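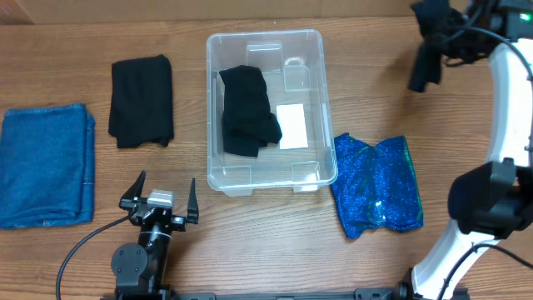 Chapter 13
Sorting and Storing Fabric

Cloth that is put away without a system is hard to find again. This chapter covers sorting by type, folding to fit the container, and labeling.

Denim is thick and holds a fold well, so it can be stacked flat. Thin or slippery fabric bunches up and needs more care. A clear plastic bin lets you check the contents with the lid on. A plain white card placed inside can serve as the label once you write on it.

Before you begin, read the storage chart on page 37. You will need it for the first exercise, in which you sort a mixed pile by weight and color.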